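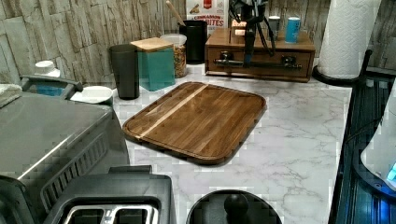
Unser Küchenplatz in der Robotik-AG, mit Schneidebrett und Schubladenkasten.

Seit ich die Robotik-AG an der Henao-Schule leite, höre ich auf jedem Elternabend dieselbe Frage: Wann fahren die Kinder denn mal wieder auf einen Wettbewerb? Früher sind wir jeden November zum Dalberg-Cup gefahren, Linienfolger, Hindernisparcours, Pokal oder kein Pokal, und im Bus zurück gab es Gummibärchen. Schön war das, keine Frage! Aber ich finde inzwischen, wir haben den Jugendlichen damit vor allem beigebracht, wie man auf einer glatten schwarzen Matte gut aussieht.

Deshalb die Küche. Mein Vorschlag war, ein ganzes Halbjahr lang an einer einzigen Aufgabe zu sitzen: eine Schublade öffnen, etwas herausholen, Schublade wieder zu. Meine Kollegin Dayana Villalobos hat mich angeschaut, als hätte ich vorgeschlagen, ein Halbjahr lang Kartoffeln zu schälen. Dann hat sie mitgemacht (und ist heute strenger als ich, wenn jemand beim Protokoll schummelt). 384 Versuche stehen in unserem Heft, 271 davon haben die Schüler selbst als misslungen eingetragen. Beim Dalberg-Cup hätte man das niemandem gezeigt. Ich zeige es jedem, der fragt, denn in der Spalte daneben steht, woran es lag, und diese Spalte ist besser geschrieben als die meisten Praktikumsberichte, die ich so auf den Tisch bekomme. 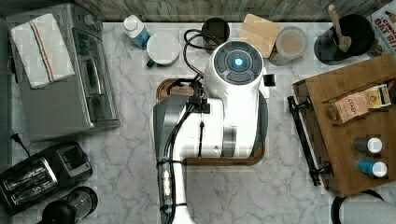
Was mich an den Wettbewerben am meisten stört, ist das Aufräumen. Da wird alles weggewischt, was nicht zur Aufgabe gehört, und dann wundern sich die Leute, dass der Roboter zu Hause nichts kann. Wir lassen den Kram stehen. Neben dem Roboter liegt eben das gestreifte Geschirrtuch auf dem Ofen, in der Holzkiste rechts steckt eine Schachtel Stash-Tee, davor zwei Gewürzdosen, und wer den Arm bewegen will, muss sich überlegen, wo er damit hinkommt. Eine Schülerin aus der Zehnten hat mir dazu einen Vortrag gehalten, der länger war als meiner. Ich war ziemlich stolz, ehrlich gesagt.

Natürlich gibt es Gegenargumente. Die Ronberg-Stiftung, die uns unterstützt, hätte gern einen Pokal fürs Foyer, das verstehe ich. Und manche Kinder brauchen den Kitzel, die Uhr, das Publikum! Zwei sind deswegen zur AG der Kudunov-Schule gewechselt, und ich wünsche ihnen dort viel Spaß. Aber 30 Minuten lang still über einem Griff zu brüten und dann eine Zahl im Programm zu ändern, das ist auch aufregend, man muss es nur einmal erlebt haben. Im nächsten Halbjahr machen wir jedenfalls weiter, und auf den Elternabend nehme ich diesmal das Protokollheft mit.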